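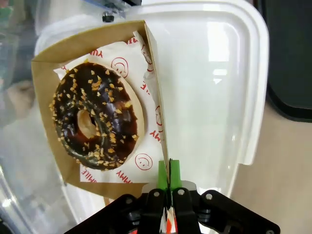

Doughnuts, and why I'm never allowed to do the ordering

Oct 22, 2025

I said back in July that I'd write more about food and less about the shed, and then I wrote about the shed for three months. Sorry! So, doughnuts. Chocolate glaze with crushed nuts is my favourite and has been ever since Corrigan opened at the bottom of our hill (23 steps down from the post office, murder on the knees coming back up with a box). You get proper crunch all over the top and the glaze stays glossy if you don't put them in the fridge. Please don't put them in the fridge.

I'm also a sucker for the paper. Red smiley faces and YUM all over it, in a plain brown box, and I'm smiling before I've had a bite. My sister thinks it's daft. She also eats hers with a fork, so I'm not taking notes from her.

What I really want to talk about is serving them, as I've been doing it wrong for years. I used to tip the lot onto a big plate and by the time anyone got one the icing was stuck to its neighbour. Now every doughnut stays in its own little paper tray with the liner under it, and they wait inside a white case with a clear lid that hinges up at the back. Then there's a black tray in front for whichever one is going out next. So much less mess, and you can pick the whole thing up without touching the glaze.

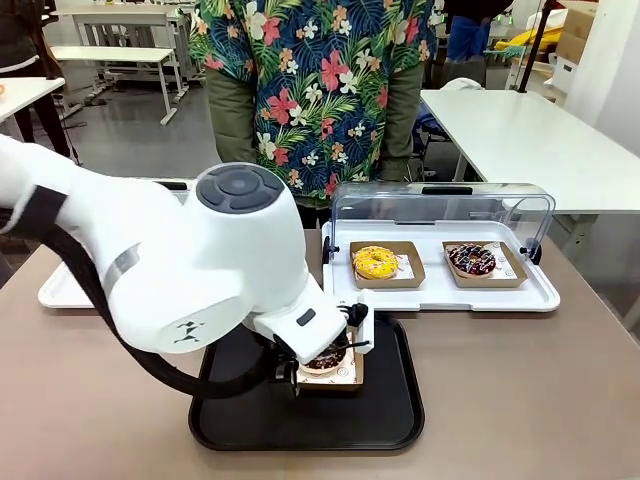

Malachy Mac Giolla reckons the yellow ones should always go out first, on the grounds that people only choose chocolate when they haven't been offered anything brighter. I don't agree at all but we did argue about it for a good 20 minutes, and he did get me to try a yellow one with sprinkles. It was nice. Very sweet. I'd have it again with a strong tea, but I wouldn't walk up the hill for it.

The drizzled chocolate is the dark horse, I think. White icing lines over the top, a few sprinkles, looks like a birthday. I had 2 of those last week and regret nothing.
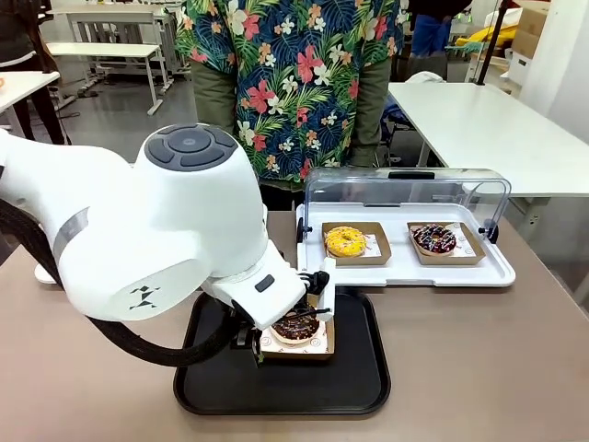 Drizzled chocolate on its way, yellow with sprinkles still in the case.

Next time it's Finbarr Breathnach's apple cake, if he'll part with the recipe.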